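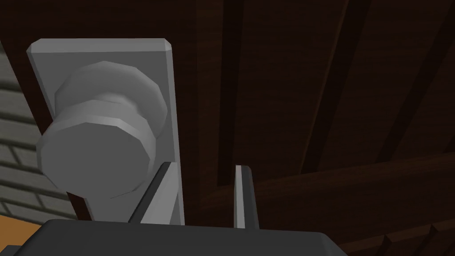

Sticky round knobs and arthritic hands, what did you all end up doing?
Posted in: Around the House

annelil
18 Mar 2021
My mother is moving in with us in August, and I've started going through the house trying to see it the way she will. The stairs we've sorted out (she gets the downstairs room, and the cat is going to have opinions). What has me stuck is the doors. We have 11 of them, all with round knobs, and her grip just isn't what it was. My brother says to switch everything to levers and be done with it. I love the old knobs and I hate to lose them if there's a gentler way. What did you do?

forough_h
Oh, welcome, and how lovely that she's coming! We went through this with my dad. Levers, all the way. I dragged my feet for the same reason you are and I wish I hadn't, he could open the bathroom door with his elbow, and that meant a lot to a proud man. Keep the old knobs in a box if you can't bear to part with them. Mine are still in the hall closet.

Kauko K.
I'll disagree a little, with respect to Forough. Before you buy anything, take one knob off and clean the latch. Half the stiff doors I've met in my life were old grease and paint. A dab of dry lubricant, put it back, and try it with two fingers. You may find she only needs levers on the 2 doors she uses most.

forough_h
Kauko, a clean latch still has to be twisted, and twisting is the part that hurts!

Kauko K.
Fair enough, for some hands. My wife manages fine with those rubber grip covers, but she has good days and bad days.

arvo_in_brirnville
We tried the rubber covers and my aunt hated them, she said it was like shaking hands with a boot. Also check your backset before you order levers. I didn't, and I made the drive back to the hardware store twice in one afternoon.

annelil
You are all so kind. I think I'll clean the latches this weekend, put levers on her bedroom and bathroom, and let Mom try the rest herself when she visits. Arvo, what's a backset?

arvo_in_brirnville
Edge of the door to the middle of the hole the knob goes through. Measure every door, old houses like to surprise you.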